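Sharifi Footwear Collection
Our entrance hall display has been renewed for December. This thread sets out how the pieces are shown and how they may be borrowed by schools and colleges.

Sharifi Footwear Collection
Moulded shoes are often passed over as plain objects. Seen closely, the pink one rewards attention: the outside is smooth and matt, while the inside carries a fine pattern of tiny raised dots. A small oval ventilation hole is cut into the top.
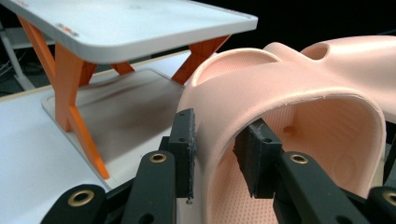 Photograph: Siamak Sadeghi / Sharifi Footwear Collection

Small nicks along the rim are recorded on the condition sheet and will not be filled. Our policy is to leave signs of wear as they are.

Sharifi Footwear Collection
Pairs are placed side by side on a low two-tier stand, with the inner edges almost touching. Orange-red legs were chosen to sit well with salmon pink — visitors may judge the result for themselves.

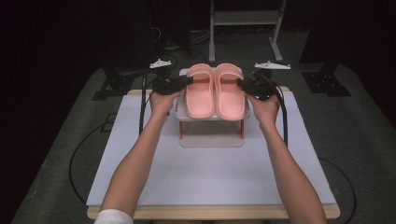
Photograph: Tahmineh Tehrani / Sharifi Footwear Collection

The stand is one of five supplied by Wunmont. Shoes rest on the upper platform without pins or adhesive.

Sharifi Footwear Collection
Schools and colleges may borrow up to four pairs for one term, with stands included. Requests should be addressed to Kianoush Shojaei, Loans Office, and should state where the shoes will be kept overnight. Replies are sent within two weeks.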